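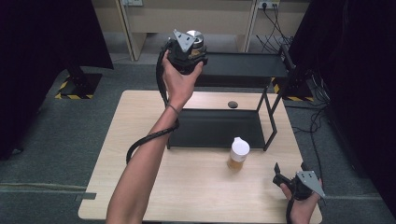
Fig. 8. Left gripper raised, cable along the forearm.

Filed under: Docs > Trorlow Capture > Pose tracking
13 shares | 8 comments

4.2 Setting the workspace origin

1. Start the Trorlow server and wait for both grippers to report a pose.
2. Hold each gripper still for 60 frames.
3. Select Set Origin. The offset is written to origin.cfg.

NOTE: Repeat step 2 if the stand is moved.

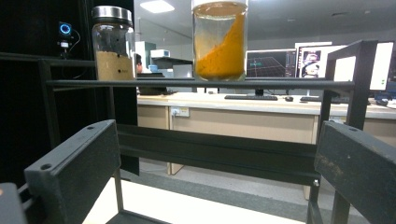

Fig. 9. Gripper camera view, jar and taller container on the upper rail.

4. Open Streams and check that both finger tips stay in view – the contact mask depends on them.
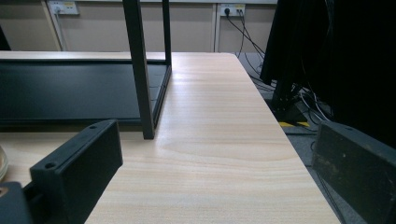 5. Set the table plane by hand if the automatic fit fails. Dark surfaces return few features.

CAUTION: Do not restart the server during a recording. Poses not yet flushed are lost.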